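Notebook, February, renderer stuff mostly

Picking up where I left off before lunch. The shader cache in Brerkomon was getting rebuilt on every launch and I finally know why (took me most of the morning, ugh). The cache key includes the driver string, fine, but it also includes the window title, and the window title has the frame rate in it. So every launch gets a brand new key! I pulled the title out of the hash and startup on the big test world went from 19 seconds to something I can sit through without getting coffee. Old cache files are still lying around in the user folder. I deleted mine by hand. We should probably clear them on upgrade but I'm not doing that today.

Shadows

Beatrice Massawe asked me last week why the contact shadows go mushy when an object sits low on a bright surface, and I said "bias" without really checking. Well, it's partly bias. The rest is that Flastach builds its shadow map with the near plane way too close, so nearly all the depth precision goes to a slice of air right in front of the light. I pushed the near plane out to 12 and dropped the bias by half, and the mush is mostly gone on my machine. There's a little bit of acne on curved stuff when the light is very low, which I can live with for now.

Also tried the wider filter kernel. Prettier, but it costs more than I wanted to pay on the small laptop, so it's behind a checkbox (off by default). Beatrice, if you're reading this, the checkbox is under Lighting and I know the label is terrible. Suggest a better one, please! 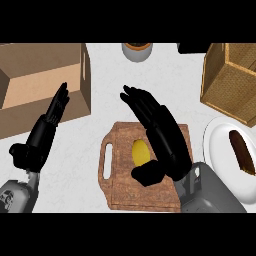 Texture loading

Okay, so this one is still open. With 830 textures in the list the loader opens every single file up front, reads the header, closes it, and then opens it all over again when it's needed. On the SSD you hardly notice. On the network share it's painful. I started on a version that keeps the headers in one index file and it works for PNG, but the compressed formats store their mip counts differently and I got a crash in Penry's import code before I could finish. Stack trace is saved in my scratch folder under "loader".

Things I tried that didn't help:
Bumping the thread count (made the share slower, if anything)
Memory mapping the files
Turning off the color profile check, which I turned back on

Frame pacing

Quick one before I go. The Joltedura overlay says we hit 240 on the empty level, but the motion looks jerky to me and the frame time graph has a spike in it at regular intervals. I suspect the overlay itself, as it redraws its text into a new buffer each time. Turned it off, logged to a file, and the spike got smaller but didn't go away. So something else is in there too. Garbage collection in the script layer would be my guess, and I need to run it with scripts disabled to find out.

My branch is pushed with the cache fix and the near plane change in separate commits. Loader work is not in there, so don't go looking for it.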